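Kitchen Surfaces and Washing-Up Trial: Progress Report to the Detmont Fund
Prepared by: project office, Vorside
Date: 28/05/2020

1. Summary
Work since March has covered the fitting of the sink alcove at Vorside and the first part of the washing-up programme. Spend to date is 1188 of the 1415 allocated. One item, the repeat stain test, is carried over to the next period.

2. Sink and worktop
The worktop is white quartz with a fine grey speckle, and the stainless steel basin is mounted from below. The back wall is tiled in a marble-look finish. The tall gooseneck tap is fixed to the worktop behind the basin and its stream falls inside the bowl. Ornano supplied the worktop; Aryee did the plumbing and has signed off the waste connection.
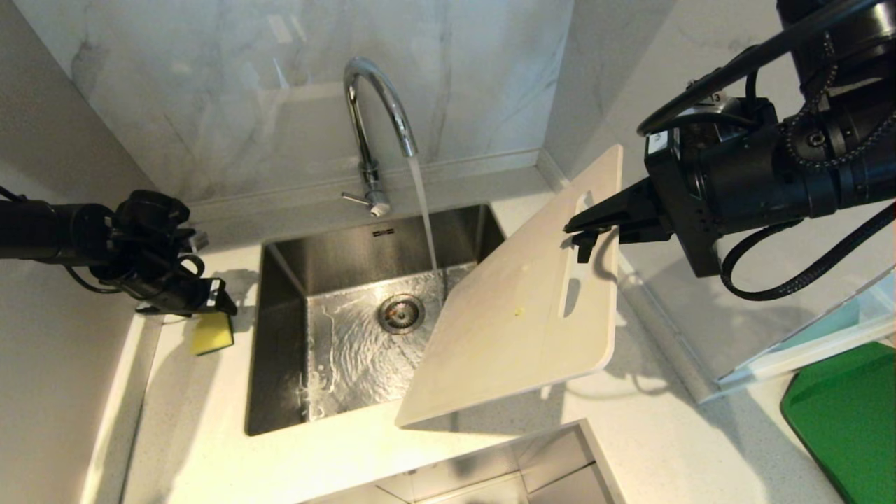 3. Cutting boards
The programme calls for 100 washes, split between boards, trays and small pans. Boards were taken first. The cream plastic board now in use has faint yellowish staining on its face, and this has been entered in the log as the baseline condition. Staining is graded by eye against a printed card — a colour meter was priced but did not fit the budget.

Running water is used throughout. The bowl is not filled, so the drain stays open and the water level on the floor of the basin remains shallow. 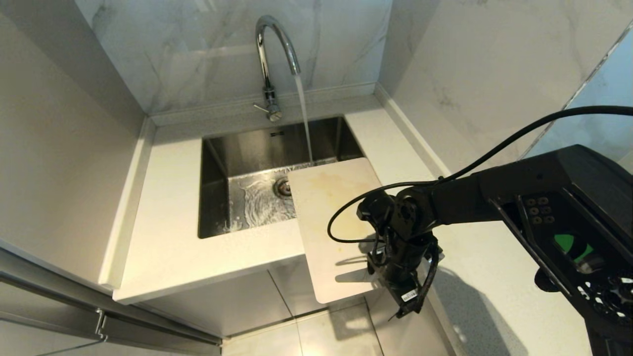

Grading is done after the board has dried in the rack overnight. Nine boards have been graded on this basis. Results for the trays will follow once the second rack is delivered.

4. Outstanding
Sealant along the back ledge to be checked by Aryee.
Second rack: ordered, delivery date awaited.
Repeat stain test with the alternative detergent.
Final invoice from Ornano, to be met from the remaining funds.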